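Project report — teaching table clearing with a hand-held gripper
Kulsoom Bajwa
Module group: Itska

What we set out to do

Show a robot arm how to clear a place setting without anybody writing the motions down. One of us holds the gripper tool, does the job by hand, the camera on it records, and later the arm gets trained on what we did. The group before us used a joystick (remote control) and their report says it was slow. We wanted to see if by-hand was better for a job with dishes in it.

Two tasks in the end. Lift a plate off a tray and put it on the table, and the reverse. Stacking was in the proposal, dropped it in August.

Kit

Gripper tool with two black fingers, camera mounted behind them. Lekmont table in the small lab. Recording software is Dilunell, the free version, which stops at 2000 clips — we never got near that. Arm is the department's and we had it Mondays only.

Collecting the demonstrations

We aimed for 300 and got there, but not evenly. The plate-off-tray task has a lot more because it's quicker to reset. Should of balanced them from the start.

How we did each one: start with the fingers open and away from the dish, come in over the tray, close on the rim, lift, move, put down, open. Pause at the end before stopping the recording. The pause matters, early clips without it got trimmed badly by Dilunell and we lost the release.

Things that went wrong:

Going too fast. You don't notice when it's your own hand. The tracking loses its place and the clip is useless.

Wrist angles the arm can't do. A person will happily twist round to get at the far rim. The arm stopped dead on 3 of our test runs because of this. After that we had a rule, no reaching over the top of the plate.

Everyone does it differently. Kulsoom grips near the tray corner, the rest of us went for whichever side was closest. The trained model sort of wobbled between the two. We re-recorded half with one agreed grip.

Shiny dishes. Glare moves about when the camera moves, and we think (not proved) it confused where the rim was. Plates with a dark line round the edge seemed easier, would need a propper comparison.

Lining up

The approach is the bit worth getting right. If the fingers come in level with the rim and one each side of it, the close is nearly automatic. If they come in skewed you end up correcting at the last moment and the model learns the correcting too.
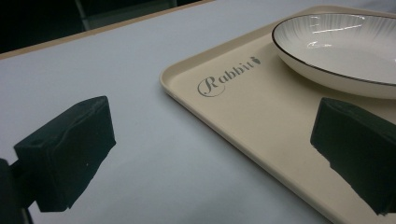
Fig. 1. Gripper camera view, right finger over the tray, plate empty.

Results

Plate off tray worked most of the time once the grip was agreed. Plate onto tray was worse — it kept landing on the raised lip. Fewer demos for that one so hard to say if it's the task or the data. We didnt get to try the joystick on the same tasks, so the comparison in the proposal is missing. Fuentealba (the other group) have joystick clips of cups only.

If we had more time

Same number of clips for both tasks. Write the grip rule down before the first session. Try 2 plate sizes. Book the arm for longer than one morning.

Clips and the log sheet are in the shared folder under Itska, the spreadsheet tab called "bad" is the ones to leave out.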